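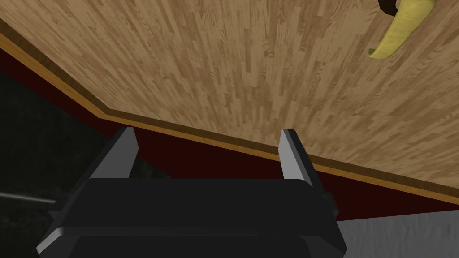 About Ovilia

Ovilia is an independent school of nutrition and household management. It offers part-time and full-time courses to adults, school leavers and people already employed in kitchens, care homes and nurseries. The school is governed by a board of trustees and is funded by course fees, by an endowment and by grants awarded for particular programmes.

Our history

The school began as a series of evening classes in Lundness, held in two rooms above a grain merchant's office. The first classes dealt with plain cooking, the keeping of accounts and the safe storage of food. Demand came mainly from women in domestic service, and later from hospital and canteen staff whose employers paid their fees. The school took its present name when it moved to Morach Street, where it has remained ever since. A second building, formerly a chapel, was bought to house the library and the lecture hall.

The evening classes have never been discontinued. They are still held during term, and the fee is still set separately from that of the day courses.

What we teach

The Foundation Certificate is a one-year course covering food groups, meal planning, kitchen hygiene, budgeting and basic food law. No previous qualifications are required. Applicants are asked to attend an interview and to complete a short written exercise.

The Diploma in Institutional Catering is intended for those who plan or supervise meals for large numbers of people. Students complete 308 hours of supervised placement in addition to their written work. Placements are arranged by the school with hospitals, residential homes and schools in the Lundness area, and travel costs within the area are refunded at the end of each term.

Short courses are offered in infant feeding, food for older people, special diets, preserving, and the reduction of kitchen waste. Most last between two and six weeks. Certificates of attendance are issued on request.

The Miyazaki Library

The library holds 3000 volumes on cookery, diet and domestic economy, together with a collection of household account books and institutional menus. It was established by a gift from the Miyazaki Trust and carries its name. Enrolled students may borrow up to four books at a time. Members of the public may consult the collection by appointment, but may not remove items from the building. The account books are fragile and must be requested in advance.

Admissions and fees

The main intake is in January. Day courses are limited to 100 students in each year so that practical classes can be kept to a reasonable size. Late applications are considered where places remain.

Bursaries of up to £1000 are available to students on the Foundation Certificate and the Diploma. Awards are made on the basis of household income, and applicants must supply evidence of earnings or benefits. A bursary does not need to be repaid if a student leaves the course through illness.

Our policies

Ovilia welcomes applications from people of all backgrounds. The school will make adjustments for students with disabilities, and those who may need them are encouraged to contact the admissions office before their interview. Policies on safeguarding, complaints, data protection and the handling of allergens are available in print from the school office and can be supplied in large type.

Visiting the school

The school office is open to visitors during term. Parking at Morach Street is limited to permit holders. The entrance to the library is at the side of the former chapel and has step-free access.

Page last reviewed: May 4, 2023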